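Ticket: Derkivgate booking sync drops evening slots after server move
2 min read
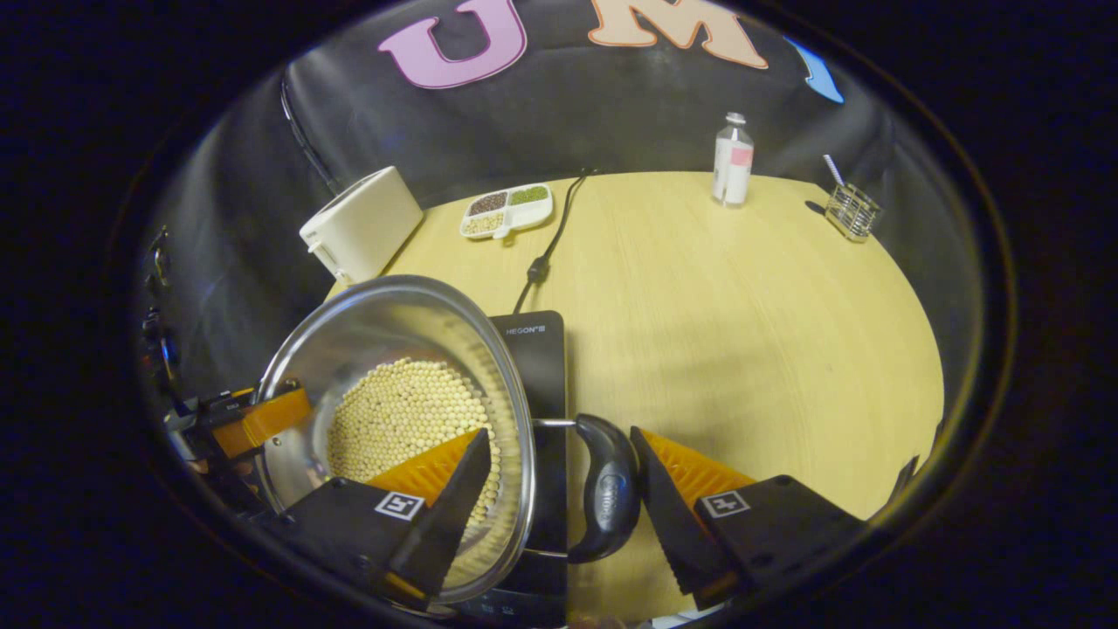

Round table and black backdrop with cut-out letters.

Opened Sep 4, 2024 by Brisa Valdovinos. Priority: medium. Assigned: Tsutomu Shimada.

Symptom: room bookings starting after 18:00 appear in Derkivgate but not in the public calendar. Daytime bookings sync normally. No error shown to the user.

Log:

1. Restarted the sync service. No change.

2. Checked the queue. 28 jobs stuck in "pending", all evening slots. Oldest payload opened by hand; it is valid.

3. Timeout on the calendar side was 180 seconds. Raised to 300. Jobs still pending, so reverted.

4. J. Orozco compared the config with the old server. Time zone on the new host is blank and falls back to a default six hours ahead. Evening slots roll over to the next date and fail the same-day check.

5. Set time zone explicitly, restarted, requeued. Queue cleared.

Outstanding: two duplicates under booking 118, to be merged by hand. W. Medrano wants the same check run on the Daler host before the clocks change in October.

Status: pending confirmation from Brisa.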